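Nasley pilot, progress report to Petex
April 2023

Hello Jolanta,

Not the month I'd hoped to be writing about, I'm afraid. We were cruising through the grasp trials – 132 done, and I was getting rather smug – when the hand started closing without being told to. It happened twice in one afternoon. The second time it nipped Bednarek's glove, no harm done, but I stopped everything there and then and filled in the incident form.

We lost 6 days to it. The fault was in the thumb: its position sensor was dropping out for a moment, and the controller read that as "fully open, please close". Prornel sent a new sensor and I've added a check so that the hand holds still if the reading vanishes.
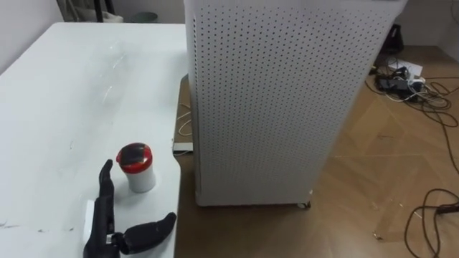 Since the restart we've managed 37 trials at half speed, all on small pots and tubs, and no surprise closing so far. I'd still like another fortnight before anyone puts their fingers near it! That pushes the two-handed work back to August, and I'll need your OK on the new dates.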